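Shabnam Ghumman had the rulebook open on the bench when the shift started, and she had a pencil, which meant she was planning to change something.

The book was a ring binder. Abbasi kept a digital copy in the office at Jestitz, but the floor worked from the binder. Most of the rules were one sentence long. Rule 1 said that a person entering the cell takes the key with them. Rule 2 said that the arm does not go over an open socket until a person has looked into it and signed. Rule 3 was about cables and had been rewritten so many times that the page had gone soft.

"Which one?" Usman Sial asked.

"Four."

Rule 4 said: Before closing on a card, the arm stops. It did not say where, or for how long. The old programmer had known where, and he had left in January for a job in Grurndale. Since then the arm had stopped wherever each of them thought it should. Shabnam stopped it high, well above the holder. Usman stopped it with the fingers already on both sides of the card, so that he could check the gap before he let it close. Both of them signed the sheet the same way.

Job 2992 had come back from the customer with a cracked card. The sheet said the arm had stopped. It didn't say anything else.

She typed a new version on the office machine and brought it back to the bench. The arm stops with the fingers level with the lower end of the card, one on each side, not closed. The operator checks both gaps from the wrist camera and then from the front. If the two views don't agree, the operator backs the arm out and starts again.

She ran the first job of the day under it, with the drive and the processor waiting in their holders on the same fixture board.

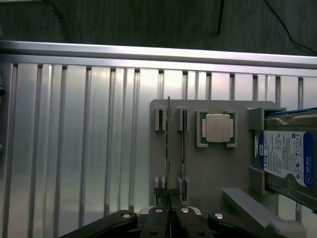

Usman thought the last sentence would cost them an hour a day. The views never agreed completely, he pointed out, and if the rule said "don't agree" then a careful person would be backing out all morning and a careless one would sign anyway. He wanted a number in it.

"What number?" Shabnam said.

"I don't know. Whatever the gauge says."

"The gauge is for the arm. I want something for the person."

He shrugged and went to get the gauge. It came in a flat box with a foam lining, and one of the blades had been missing for as long as either of them had worked there. They tried the thinnest blade on each side of a scrap card. Then they tried the next one. Shabnam wrote down which blade went in and which didn't, and in the end she crossed out "if the two views don't agree" and wrote "if the thin blade will not pass on both sides."

"You're going to put a blade in there every time?" Usman asked.

"With the key in my pocket. Rule 1."

"Every time?"

"For the first 100 cards. Then we look at the sheets and decide."

Donal Mulligan came down from the office before lunch, holding the printout she had left in the tray. He ran the contract side and didn't often come onto the floor. He stood behind the yellow line until Shabnam took the key out and showed it to him, and then he stepped over.

"The customer asked for a corrective action," he said. "I was going to send them this. Is it finished?"

"It's finished for cards."

"What else is there?"

She showed him Rule 2. It had been in the binder longer than any of the others, and it had been written for a different arm, one that came in from the side. The old arm couldn't reach a socket without passing over the memory first, so there was plenty of time to look. The arm they had now came straight down. It could be over the socket before the person at the screen had finished reading the job number.

"Has it ever hit one?" Donal asked.

"No."

"Then I'd rather not tell them about it."

"You don't have to tell them," Shabnam said. "I'm changing it anyway."

He thought about this. He was a fair man, but he had spent the morning on the phone with the people who owned the cracked card, and he didn't want another page. He asked her how long the arm would be standing still. She said as long as it took to look. He asked whether that could be written as a time, and she said no, and he wrote something on the back of the printout and went upstairs again.

After lunch they brought in one of the Wodari server boards, already in its case. Usman jogged the arm down in small steps, with his thumb on the enable switch, until Shabnam said stop. Then she took the key, went around to the front, and leaned in with the flashlight. 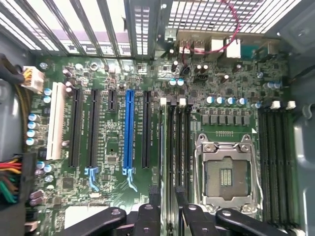
*Server board at the Rule 2 stop. Socket open, no processor fitted.*

"Too low," she said.

"You said stop."

"I know. I said it late." She stayed bent over the case. "If I say it late with you driving this slowly, somebody is going to say it late at full speed. Put it up."

She backed out of the cell, gave him the key, and he raised the arm. They did it again from higher up, and then from higher than that. At the third height she could get the flashlight in at an angle and see the whole socket without moving her head around the fingers. Usman saved the position and named it LOOK. Shabnam asked him to give it a longer name, so that it couldn't be mistaken for a comment in the program, and he typed LOOK_AND_SIGN.

The new Rule 2 took most of the afternoon and came out shorter than the old one. The arm goes to LOOK_AND_SIGN and waits. It does not leave until a signature is entered by the person holding the key.

"So one person can't run it from the screen," Usman said.

"No."

"Razia runs it alone at night."

Shabnam put the pencil down. She had forgotten about nights. Razia Butt had the cell to herself from ten o'clock, and the screen was on one side of it and the gate was on the other. She would have to walk around for every board — there and back, with the key.

"I'll call her," Shabnam said.

Razia picked up on the second try. She had been asleep. She listened to the whole rule and asked to hear it again, and then she wanted to know if they could move the screen.

"It's bolted down," Shabnam said.

"I can see it from the gate if you turn it. I don't need to touch it, I just need to read it. Put the signature box by the gate."

Usman was already looking at the cable tray to see how much slack there was. Shabnam wrote *signature box at gate* in the margin, with the date, 11th May, and asked Razia what else she did at night that wasn't in the book.

There was a pause on the line.

"How much paper have you got?" Razia said.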